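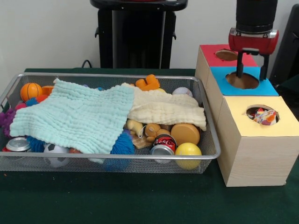 Why do balls bounce?
By Nabila Younis

Drop a ball and it comes back. Drop your sandwich and it doesn't, even if you ask nicely. So what does the ball know that lunch doesn't?

When a ball hits the floor, it gets squashed. You'd be grumpy too. The squashing stores up energy, a bit like stretching a rubber band. Then the ball springs back to its favourite shape, shoves against the floor and up it goes.

It never gets quite as high as where it started, though. Some energy leaks away as sound (that's the thud your parents enjoy so much) and some turns into a tiny bit of heat.

Try it yourself. Drop a ball from 80 centimetres onto a hard floor, then onto carpet. Carpet is greedy and keeps more of the energy, so the ball comes up lower.

Sandwich bread squashes as well. It just can't be bothered springing back.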